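Elogio del libro a medias

Tengo seis libros empezados y ninguna intención de disculparme. Durante años lo viví como una deuda, igual que quien guarda las facturas de la luz en un cajón y cruza de acera al ver al cartero. Terminaba las novelas por educación. Me tragué una trilogía completa sobre una familia de salineros porque me la habían regalado, y todavía hoy sería incapaz de decir quién se quedó con las salinas.

La culpa la aprendí en el colegio, con la ficha de lectura. Título, autor, personajes principales, enseñanza. La casilla de la enseñanza tenía dos renglones, y ahí había que meter al Lazarillo entero. Un libro sin acabar no daba derecho a ficha, de modo que a efectos administrativos no existía. Luego uno crece, se compra sus propias estanterías y sigue rellenando la ficha por dentro.

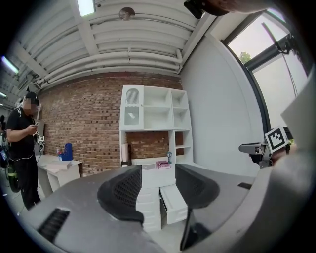 Zastance me contestó, cuando solté esto mismo en una sobremesa, que abandonar un libro en la página cuarenta es irse de una casa antes de que saquen la comida. Que hay novelas que piden paciencia y que la gente de ahora no se la concede ni al microondas.

Concedo lo del microondas. Pero de las casas también se va uno, sobre todo cuando lleva una hora sentado y el anfitrión sigue describiendo el papel pintado. Y hay otra cosa: el libro que se deja no se pierde. Se queda ahí, con su billete de autobús entre las páginas, a la espera de que cambiemos nosotros. Hay uno que abandoné dos veces, en un piso de la calle Alvarado y en el siguiente, y que a la tercera leí en un fin de semana de noviembre sin apenas levantarme. Era el mismo ejemplar. Hasta conservaba la mancha de café del primer intento.

Los que de verdad me inquietan son los lectores con contabilidad. Ahora existe la costumbre de anunciar en enero cuántos libros se van a leer, y en diciembre se publica el balance con la satisfacción de quien cierra el ejercicio sin pérdidas. Para cuadrar las cuentas, claro, a última hora se recurre a los libros delgados. He visto a personas adultas elegir un poemario por el grosor del lomo - y presumir después de haber descubierto la poesía.

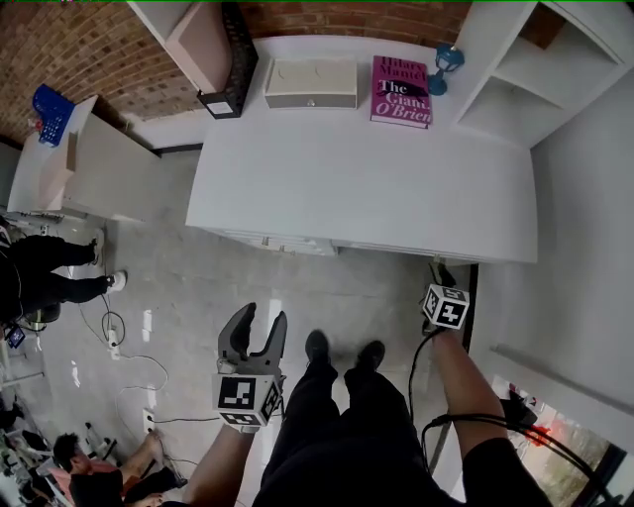
Mantel, a mano y sin fecha de entrega.

Tampoco voy a defender el abandono como deporte. También tiene sus pedantes, los que cierran la novela con un suspiro y cuentan durante la cena en qué frase exacta los perdió el autor. Suele ser la primera. A esos les diría que dejar un libro es un asunto privado, como cambiar de dentista, y que no hace falta levantar acta.

Mi método es modesto. Le doy a cada libro unas seis tardes, repartidas como buenamente se pueda, y si al cabo de ellas prefiero leer el prospecto del ibuprofeno, lo devuelvo a la estantería sin rencor. El marcapáginas se queda dentro, por si acaso. El de los salineros, en cambio, lo regalé, los tres tomos, a un vecino que se iba de vacaciones. Volvió muy moreno y no me ha dicho una palabra del asunto.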